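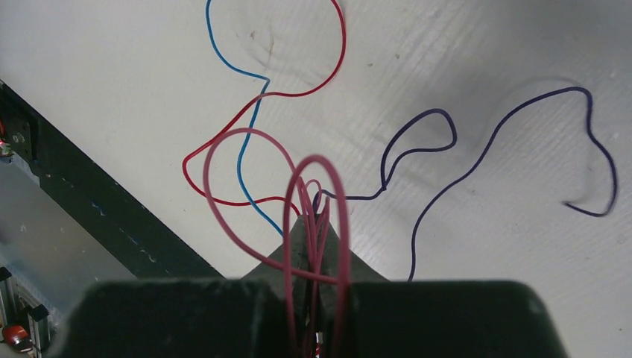
Last modified in May by Adalberto Barbosa

The Brumeck Open Day is a yearly public event held at the Brumeck workshop in Zusach, at which the firm demonstrates robots used for handling soft and flexible parts. It was first organized by Yusri Liem, then head of the assembly section, and drew 400 visitors in its first year.

The best-known demonstration is wire sorting. Thin insulated wires of different colors, among them blue, red, purple and pink, are laid on a white work surface, and a two-fingered gripper takes hold of one color at a time. Loops and crossings make the task difficult for a machine, as a wire changes shape whenever it is touched. Each session lasts 17 minutes and is followed by questions from the public.

Attendance later rose to around 2000, and entry to the workshop floor was limited to groups booked in advance. The Lindqvist hall, added to the site for the event, seats 108 and is used for the opening talk.

See also: Brultetti; Cable assembly; Robot gripper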